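Repair nights are back at the Brarier branch

If you walked past the library after closing time last spring and wondered why the lights were on in the back, that was us, up to our elbows in toasters. Repair nights start again in September, and I could not be happier about it!

For anyone new to the newsletter, the idea is simple. You bring in something that has quit on you, you sit down next to a neighbor who likes taking things apart, and the two of you see what can be done. There is no charge. Parts are at cost if we have them in the drawer, and if we don't, we'll write down what to order and you can come back with it next time.

Last season 182 items came through the door. Lamps were the big winner, as they always are (so many lamps, and so many of them needing a new switch and a bit of patience). We also saw sewing machines, a food mill, a pair of hiking boots, and a music box from the old Tramivska department store that played a tune none of us could name. It plays it a little faster now. We're still working on that.

The biggest change this fall is a table just for older computers. We kept getting asked, and we kept saying we didn't have the room, and then the reading room got its new shelving and suddenly we did. Bring the desktop that takes ten minutes to start, or the one in the closet you've been meaning to get the family photos off of. Please bring the power cord too.
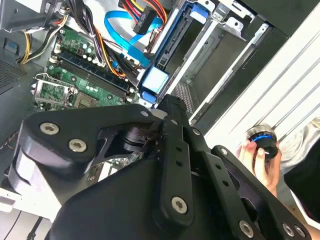
Photo: Relten Workshop Archive

A surprising amount of what goes wrong with an old desktop is plain dust. It packs into the fans, the machine runs hot, and the whole thing slows down or shuts itself off in the middle of a letter. Cleaning one out is a great first repair for a kid, or for a grown-up who has never had the side panel off and would like to. More memory is often the next step, and secondhand sticks are cheap. If your computer is too far gone for either, we can help you wipe the drive before it goes to county recycling.

The sewing corner is staying put by the window and will have both irons this year. We could use thread in any color, plus zippers, plus buttons — although we do have a great many buttons. Wool for darning would be wonderful. The Jiang Street fabric shop has let us put a donation box by the register, so you can drop things there if it's closer for you.

On the money side, the spring bake sale brought in $965, and our goal for the year is $1,000, so we are very nearly there before the season has even begun. Thank you! Most of it goes to fuses, glue, solder and the good screwdrivers, which wander.

Doors open at 6 p.m. and we take the last repair at 8. Come early if you have something big. Microwaves and anything with a gas line will have to stay home, sorry. Everything else is welcome, and so are you, even if nothing you own is broken and you only want to watch and have some of the lemon cake.

Sign-up sheets for fixers are at the front desk.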